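FOR IMMEDIATE RELEASE

Rovthorpe Opens Its Paper Archive to Former Customers and Their Families

After a long winter of sorting, labeling and a good deal of happy reminiscing, the office supply and printing firm Rovthorpe is delighted to announce that its customer archive is ready for visitors. Beginning in February, anyone who ever ordered from the company, or whose parents or grandparents did, is welcome to write in and ask for a look at the original paperwork.

The archive holds 3817 folders of order sheets, proofs, letters and hand-drawn layouts, many of them kept in back rooms and under stairwells until the move to the present office. They have now been gathered into blue file boxes, shelved by family or business name, and entered one by one into a catalog built with the help of the records company Fisier.

"We went in thinking we would throw most of it out," said Wanda Dudek, who led the project. "Then somebody opened a folder of wedding invitations with the bride's corrections in the margins, and that was the end of that idea. We read every note she had written, and then of course we had to read the next folder too."

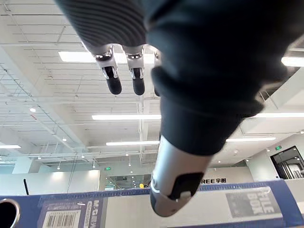
Every box carries a barcode sticker, so a folder can be signed out to the reading table and find its way home again by the end of the afternoon. The team tried several kinds of storage along the way, including some lovely old cartons that everyone was sorry to give up, before settling on file boxes with a finger hole low on the end, which makes them much kinder to the hands when you are pulling them off a shelf all day long.

Of the folders cataloged so far, 767 belong to shops and small businesses that have since closed their doors. Rovthorpe would dearly love to hear from the people who ran them, or from their children, and is glad to make copies of anything a family would like to keep. The first 67 requests will be copied free of charge.

"My father's bakery is in there," said Hubert Adamczyk, a retired baker who visited during the trial opening. "Price lists, bag designs, a very cross letter about the color of the ribbon. I could hear him saying it."

Visits are by appointment, mornings from nine until noon, and there is always coffee on (though we do ask that it stay well away from the reading table!). Requests should include the name the order was placed under and, if you happen to know it, the decade.

Press contact: Bożena Górecki, Rovthorpe Customer Archive. Interviews and visits for members of the press can be arranged on request.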